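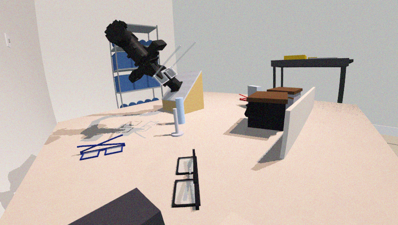

What is the Riltport Moot?
An annual mooting contest for law students, held each September at Riltport and founded by Edit Virág.

Teams of two argue a fictional appeal on a point of contract law. The 129 entrants are drawn by lot.
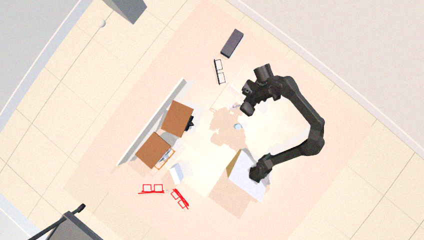
Who judges the final?
A bench of three lawyers from the firm Boltness Sikora, which also sets the problem.

Skeleton arguments are limited to 339 words. The winners receive the Rostetti Cup.
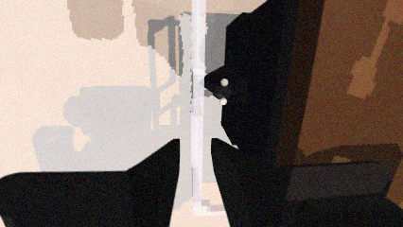

Black gripper fingers, simulated view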